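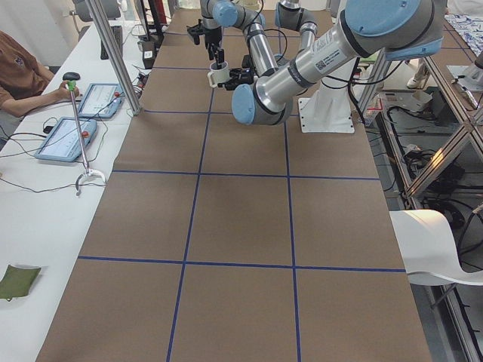
Does covering a work table in paper and taping it into squares make the work any tidier?

It can, if the table gets used the same way every day and somebody is willing to replace the paper when it tears.

That is a smaller claim than the one I had been sent. The leaflet from Hakosel, which runs courses in workroom layout out of Skudedberg, promises "a calmer table in one afternoon", and it promises it in large type. Gunārs Navickas teaches the course and wrote most of the leaflet, though he winces at the word calmer.

"I wanted 'clearer'," he says. "A clear table I can show you. Calm is your own business."

We met in August 2019 in the room where he teaches. I had come with a simple doubt. A roll of brown kraft paper and a roll of blue tape are things any workshop can buy without help, and I couldn't see what was left over for a course to sell. He didn't seem offended.

"You can buy flour as well," he said, and then spent a good while on how to put the paper down.

His method is to unroll the paper the evening before and leave it face down, so that the curl has gone out of it by morning. It goes on in one piece where the roll is wide enough. Where it isn't, he overlaps the second piece by the width of a hand and puts the join under a line of tape. The edges are folded under the table top and fixed from beneath. He won't have tape along the front edge, where sleeves catch it.

"People tape the front because it looks finished. Then they lean on it, it rolls up, and they have a sticky jumper."

The squares come next. He measures from both ends of the table towards the middle, marks the paper in pencil, and lays the long lines first. I asked why anyone should bother with squares at all on a table where a person can see perfectly well where the mug is.

"Seeing where it is, fine. Where does it belong? Put a mug on a bare table and it's anywhere. Put it in a square and it is in or it's out. If I ask you to put it back, we don't need a conversation."

I said that this sounded like a great deal of preparation to avoid a short conversation. He said I had clearly never shared a table.

In fairness, I have, and badly. But my experience of marked-out surfaces is that they work until something turns up that doesn't fit. A tray arrives, it covers two squares and part of a third, and from then on the lines are decoration. Navickas agrees that this happens and thinks it's the fault of whoever drew the lines.

"They draw a nice grid and then look for things to put in it. Take the biggest thing you use. Draw round that. If the squares come out ugly, good, they're your squares."

Hakosel's own figures are where I find him least convincing. The course notes say that 893 tables have been laid out by people who took it. I asked how he knew. Each person fills in a form at the end saying how many tables they have at work, it seems, and the numbers are added together.

"So that's tables they own," I said.

"Tables they intended to do."

"And how many have you been back to see?"

"22." He let that stand for a moment. "Most had kept the paper. The squares, less so. I'd say about half still had things where the lines said, and some had moved the lines, which I count as a success and you probably don't."

I don't, quite. A person who moves the lines every week is tidying in the ordinary way, with extra tape. But I was glad to get the answer, and I would like to see it in the leaflet.

There is also the matter of what the tape costs. The course recommends Jenodine, a low-tack blue tape, by name and more than once. Navickas says Hakosel gets no money for this, only a box of rolls every October, and that he would recommend any tape that came off the paper without taking the surface with it. He had tried one from Ersoy that he liked better, but it was harder to get hold of. I suggested that a free box was still a free box. He wrote something down. I hope it was that.

His strongest case is for the paper alone. It takes pencil, so a note can be written next to the thing it concerns. It shows a spill at once. A pale mug shows up well against it, and so does a dropped screw. When it has had enough, it is lifted off and the table beneath is as it was.

"If you go home and do only the paper, I'm happy," he said. "Do the tape in the second week, when you know what you reach for."

This is sensible, and it rather undoes the single afternoon. The course costs the same either way and lasts 4 hours, of which, by his own account, 2 are spent on the tape. I asked whether he'd consider teaching the paper and sending people off to find out the rest for themselves.

"I'd have to charge less."

He does use it himself. His table at home is papered, he told me, but has only one taped square, at the back on the right, for keys. I asked whether the keys were usually in it.

"Usually," he said. "My wife's are."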